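Food Storage Basics, Unit 4: Keeping Produce Fresh at Home
Handout for the evening class, Botden Adult Learning Center

1. Why produce spoils
Fruits and vegetables keep breathing after harvest. They use up sugar, give off water and slowly soften. Cold slows this down. A thin plastic bag holds in moisture, but too much trapped water leads to mold.

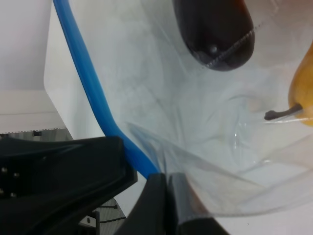
2. Ethylene
Ripe pears give off ethylene gas, which speeds up ripening in whatever is stored nearby. Oranges give off very little. Eggplant is sensitive to the gas and will brown and pit, so long-term storage calls for separate bags. 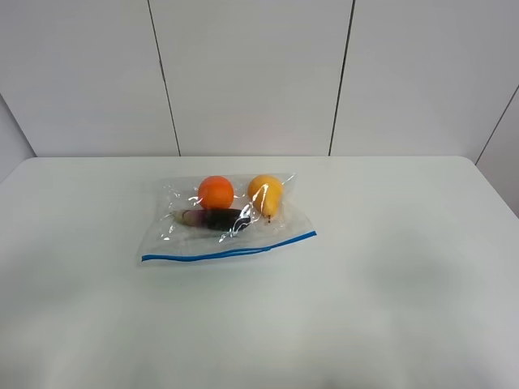

Eggplant has a second problem - it is hurt by deep cold. Use it within a few days and keep it out of the coldest part of the refrigerator. Oranges are much easier and last for weeks in the crisper drawer.

Unripe pears should stay on the counter. Check them daily by pressing near the stem. When the flesh gives a little, move them to the refrigerator. 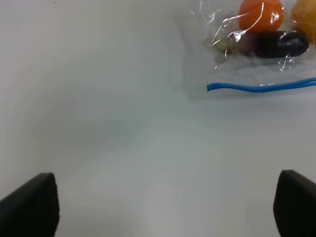 Wash produce just before eating, not before storing. If you have already washed it, dry it fully with a clean towel. 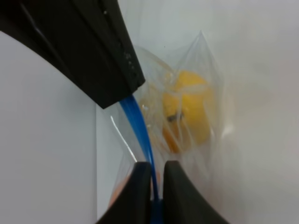 3. For next time
Read the Irano handout on freezing, pages 1 to 4. Keep a list of what you throw away at home this week and bring it to class.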